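The Woman Who Doesn't Believe in Your Tasting Notes

Kendra MacPherson has a low opinion of the word "notes," and she brings it up before I have my coat off. She bought coffee for a chain of grocery stores for years, then for Hondero, a small roaster in Flilton, and these days she writes a newsletter that goes out to 3294 subscribers and makes a fair number of them angry.

"I read a bag last week that promised me apricot, black tea and toasted brioche," she says. "Toasted! As if I could tell. I've been drinking the stuff for a living and I got coffee."

I had come ready to argue. I like the cards that come with expensive beans, and I told her so. She shrugged and asked me what was on the last one. I couldn't remember.

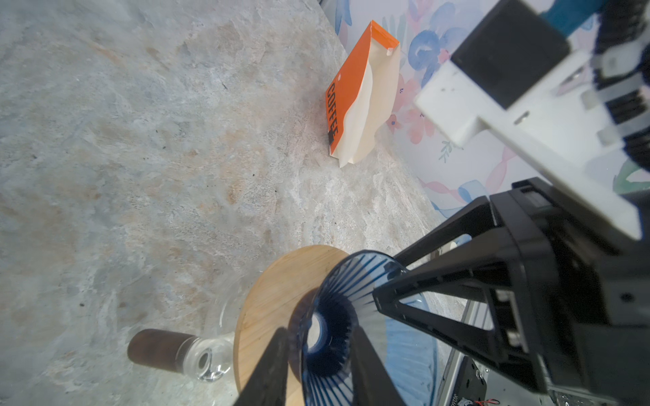
Issue 121

MacPherson's complaint starts with the way the words get written. At Hondero, she says, descriptions were agreed on at a table by people who had already seen each other's score sheets. "Somebody senior says cherry. Now everybody's got cherry. I said cherry plenty of times myself, and I'd say it again if you were paying me."

She once tried to prove the point. She brewed the same beans in two pots, told the staff one was a rare lot from a farm called Cuevas and the other was the house blend, and asked them to write down what they tasted. The first pot got jasmine and stone fruit. The second got "nutty," "fine" and, from one person, "a bit sad."

It's a good story, and I'm a little wary of it for that reason. It was one morning with a handful of tasters who knew their boss liked a trick. When I say so, she agrees faster than I'd like.

"Sure, it's not science. But neither is the bag, and the bag costs you more."

Price is where she gets properly worked up. Roasters will tell you the extra money goes to the grower. Sometimes it does, she says, and she names a couple of importers she trusts, then asks me to leave them out so it doesn't look like an ad. More often, in her experience, a nicer story just means a nicer margin for whoever is telling it. 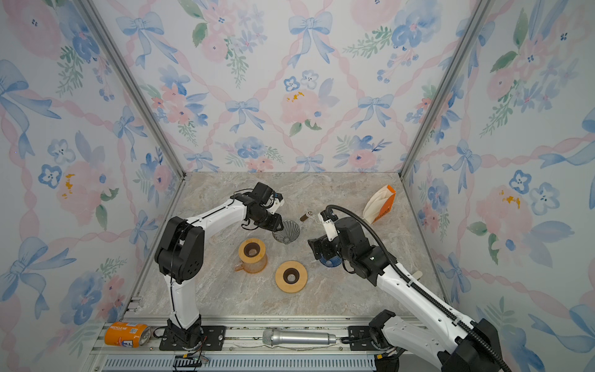
Bows and roses on the walls, marble pattern underfoot.

I ask what she'd put on a label if it were up to her. Roast date, country, how dark it is, and who got paid. "That last one won't fit, they'll tell me. They found room for the brioche."

Here I pushed back harder. People do learn to taste. I've known a tea blender who could pick out a bad storeroom from a single sip, and I don't think he was faking it. MacPherson doesn't think so either. Spotting a fault is a real skill, she says, and a dull one. Mold, smoke, old sacks, beans picked too green: a trained buyer will catch those and save a company a lot of money. Her quarrel is with what happens when that skill gets dressed up and sold to someone standing in a store on a Saturday with a headache.

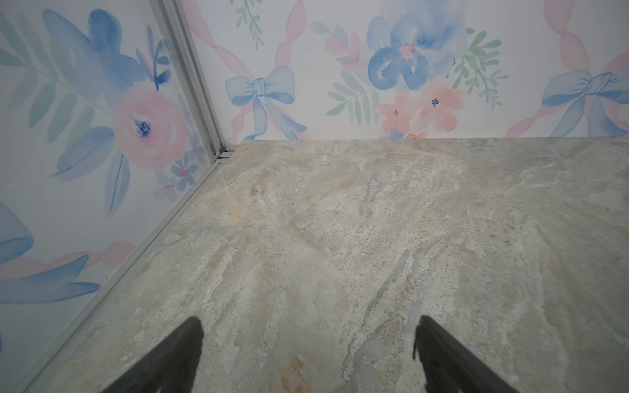
What she drinks at home

I expected something from a supermarket can, to make a point. She drinks Storis, a plain medium roast, and grinds it by hand in a mill that squeaks. Water just off the boil, 6 minutes in the pot, milk if there is any. She paid too much for the mill and says so.

Does it taste of anything in particular? She looks at me for a while.

"It's got a sort of walnut thing," she says. "Don't print that."

Later she emailed to say I could print it, provided I also mentioned that her husband tasted no walnut at all. He thinks it could be stronger.

I still have my own cards in a drawer. I got them out when I was home and tried one against the beans it came with, reading it afterward this time. I had written down "sour, nice." The card said red currant and panela. I suppose a currant is sour, so maybe we can call that half a point each, though I had to look up panela.

Shares: 121 | Comments: 6

More interviews
The baker who gave up on sourdough
Who needs a 2000-dollar grill?
A piano tuner on bad advice

Contact us | Copyright, all rights reserved | Back to top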